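Room safety check, craft and play room, Mackay House
Date of visit: Jun 5, 2024
Checked by: Vasanthi Herath
Present for part of the visit: Glenys Prydderch (room leader)
Last check: March

How to read this sheet: OK means no action. ACT means something must be done, and the comment says what. WATCH means I will look again at the next visit.

1. Entrance and ways out

1.1 Main door opens fully and closes by itself. OK
1.2 Second door free on both sides. ACT
Comment: On the corridor side there were two folded tables leaning on the wall, and the door touched them when I opened it. Glenys moved them while I was there. Please find another place for them, as it was the same in March.
1.3 Exit sign lit. OK
1.4 Evacuation plan on the wall is the current one. ACT
Comment: The plan still shows the old meeting point by the bins. The new meeting point is the lower car park. Shona Urquhart has the new plan in the office and will print it.

2. Floor

2.1 Floor covering flat, no loose edges. WATCH
Comment: The joint near the sink has lifted a little. I could put a fingernail under it but not a finger. It was glued last year, so perhaps the glue is not suitable for this floor.
2.2 Non-slip mat at the sink. OK
2.3 No cables across the walking path. OK

3. Electricity and heating

3.1 Sockets not cracked, plates firm. OK
3.2 Portable appliances have a test label in date. ACT
Comment: The glue gun marked Fekel has no label at all. I asked that it is not used until it is tested.
3.3 Radiator cover fixed. OK
Comment: One screw was missing in March and has been replaced. Thank you.

4. Storage and shelves

4.1 Shelving fixed to the wall. ACT
Comment: The bracket on the window side is tight. The other one turns when I pull it by hand, therefore the wall plug must be changed. Morven Moffat has the right size.
4.2 Heavy things stored low. WATCH
Comment: I explained again that the top shelf is for light things only. A full box of paper is already heavy for a person who must stretch for it.
4.3 Toys kept apart from stationery and household items. ACT
Comment: They are mixed. I suggest one bay for toys and one for all the rest.

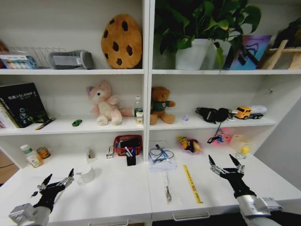 Item 4.3, shelving and desk. The wire rack is on the top shelf of the left bay.

4.4 Scissors and blades in the locked drawer. OK
Comment: I counted 11 pairs of scissors, and the list says 11.
4.5 Small parts in closed boxes. OK

5. Cleaning products and first aid

5.1 Cleaning products locked away. OK
5.2 Products in original bottle with readable label. ACT
Comment: One spray bottle has only "Prarnora" written by hand. Please empty it and throw it away.
5.3 First aid box complete. ACT
Comment: The list asks for 10 large plasters and there are 8. The eye wash is in date.

6. Window and blinds

6.1 Window limiter works. OK
6.2 Blind cord tied up on its hook. OK

Actions 1.2 and 3.2 should be done before the room is used again by the Wuvulness group. The others can wait until the end of the month. Copy of this sheet to Catriona Hepburn.

Signed: V. Herath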